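The Great Kitchen Table Turnout

From the Ollorent Neighbours' Newsletter, 3 December 2019

If you have been meaning to sort out the drawer, the basket, the biscuit tin or whatever it is in your house that swallows small packets, January is your month! The kitchen table turnout is back, and after the fun we had with it last winter I could hardly wait to get this into print.

For anyone new to Ollorent, it works like this. You pick one place where small things gather, tip the whole lot out on to a table, and sort it before the next meal. One place only. Last January people sent us news of bathroom cabinets, glove boxes and one handbag that took an entire evening, and between us we cleared 2,682 odds and ends. We are hoping to sail past that this time, so please keep a tally on the back of an envelope and drop it in at the Piltix shop, where the box will be on the counter all month.

I had a practice run to get in the mood and loved every minute. A wipe-clean cloth is the thing to have on the table, the brighter the better, and ours could cheer up the greyest afternoon. It has cocktails and pineapples on it, and it makes you feel you ought to be sorting your plasters on a beach.
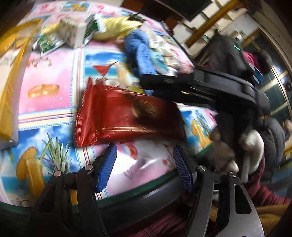

Red foil, gold stripe and plenty of fruit: packets out on the tablecloth.

Spread everything out before you decide about any of it. I used to pick up one thing, wander off to put it away, find something else on the way and come back half an hour later with a cup of tea and no memory of what I was doing. Now nothing leaves the table until it has all been looked at (the tea is allowed to stay).

Then make your heaps. Food and drink in one, paper goods in another, medicines in a third, and a last one for the bits of machinery, spare leads and mystery parts that turn up in every home I have ever set foot in. Keep the medicine heap well away from the food, and from small hands too if you have them in the house. Anything past its date goes in a bag for the chemist on Dovuvik Road, who will take it over the counter. Please don't put old tablets down the sink or in the bin.

A word in praise of the shallow tray. I am a complete convert! Deep boxes hide things, and you end up buying another packet of tissues when there were already two underneath. In a shallow cardboard tray you can see the lot at a glance, and a strip of coloured tape along the edges will stop it fraying and make it look rather smart. A cut-down grocery box is ideal. Bodnár the greengrocer has promised to put his by for us, so ask at the till.

Sachets need a bit more care than boxes, as they crumple and tear so easily and the small print is the first thing to suffer. Look at each one by itself under a good light. If the top has been torn open, I wouldn't save it for next time.
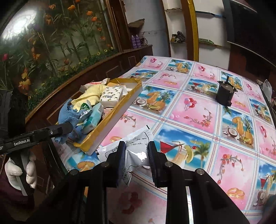

What should I do with a medicine packet if I can't read the label?

Keep it to one side, don't take any of it, and show it to the chemist with whatever wrapping you still have. They can often work out what it is, and if they can't they will dispose of it safely for you.

Once the heaps are done, put back only what belongs in that spot and find the rest a proper home. Unopened tissues, soap and the like are very welcome in the Piltix box, which goes on to the hostel at the end of the month. Spare parts and leads can come to the mending table in the hall, 4 to 6 in the afternoon, all through January. Somebody there is bound to want them, and you may well go home with the very plug you have been hunting for.

Envelopes with your tallies, please, by the last day of January. Your name is optional but do tell us which drawer it was!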